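From: Delyth Skyrme
Date: 18 Dec 2025
Subject: Re: fingers slipping on the die

Florante Mangubat wrote:
> Since the fingertip swap the gripper closes on the die all right but
> lets it turn on the lift. Grip force is at 200, same as in May. Is it
> the pads or the zero?

Check the zero first. The Drelton fingers don't seat in quite the same place as the old ones, and the stored closed position is still the old one unless you taught it again. Open fully, take everything off the board, close by hand from the pendant and save. Ours read 256 before and was well off after the change.
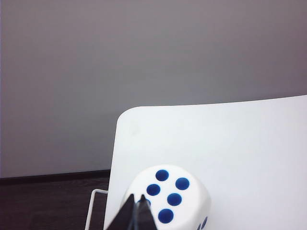 Then look at where the tips land. If both touch near one corner the die will pivot however hard you squeeze. Move the pick point toward the middle of the side face in small steps and run it slowly each time. I would leave the force alone until that is done. We went up to 700 once and all it did was trip the motor.

Wipe the tips with alcohol too. Uyên Ngô cleans ours every 200 cycles and writes it in the log.

If it still turns after that, send me the config file and the wrist camera settings. Halima has the spare set of fingers, and the screws are in the bag with them. Don't reuse the old ones, the heads are soft.

Delyth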